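Print this page | E-mail this page
Reading time: 2 minutes

Chapter 4
When the Auditors Knock: Public Agencies and the People Who Watch Them

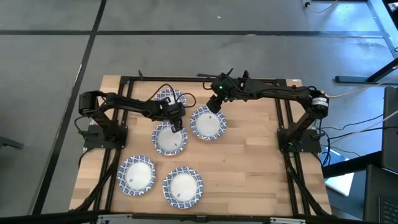
Most of us go years without giving a thought to who checks the books at the planning office, and I can't say I blame anyone for that. You pay for your building permit, you tuck the receipt in a drawer, and you get on with putting up the garage. The money, though, keeps traveling after it leaves your hand, and this chapter follows it along the way.

We begin in the river town of Skellach, where the land agency took in 1,850 permit payments in a single year. When the outside inspectors came in May, they found 299 of them with no matching entry at the bank. Now, a missing entry is not yet a crime (please keep hold of that thought, as we will need it again and again). It may be a tired clerk, a lost slip or a computer that was down all afternoon. After weeks of patient reading, all but 59 were explained. Those last ones went to the prosecutor, and the town of Skellach had a very long summer.

In the second half of the chapter we cross over to Magsi, a much larger district, where a road contractor named Kunitz was paid twice for the same bridge. The questions there are harder – who may search an office, who may hold an official for questioning, and how much the public should be told while the work is still going on.

Before you read further, take a few minutes with your notebook and write down which offices in your own town collect fees, and who you believe looks over their accounts. Keep the page. You will want it when we reach the section on hearings.

Words to know: audit, ledger, warrant, custody, procurement

Contact us | Copyright Firum Press | Back to top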